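Archive | Threads | Authors | Search | Log in

Re: Levelling rules for the Unville campaign and our football season

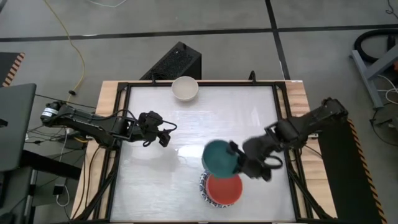
Games and Sport

27 September 2025, by Mervyn Bloxham

Elsie Yeoman wrote:
> I like the idea that each player of our five-a-side team gets
> a character sheet, but 400 points for a goal is too much. My
> goalkeeper will stay on level 2 until she is old. Can we give
> something for saves and for good passing?

Dear Elsie, dear all,

Thank you for your remarks. You are right about the goalkeeper, and I have changed the table. A save now brings 61 points and a clean sheet brings 400, the same as a goal. For passing I put 41 points, but only if the pass leads directly to a shot. Otherwise Fothergill will pass sideways all evening, I know him.

I also want to ask about injuries. In the Kisteretti rules a wounded character loses one level. I find this too hard for a person who has already a bad knee, so I propose that he keeps his level and simply earns nothing until he plays again. In July we did it so and there were no complaints.

One question is still open for me. If somebody plays for the other side because they are short of players, do the points count? I would say yes, but half.

Please write to the list before I print the new sheets.

With kind regards,
Mervyn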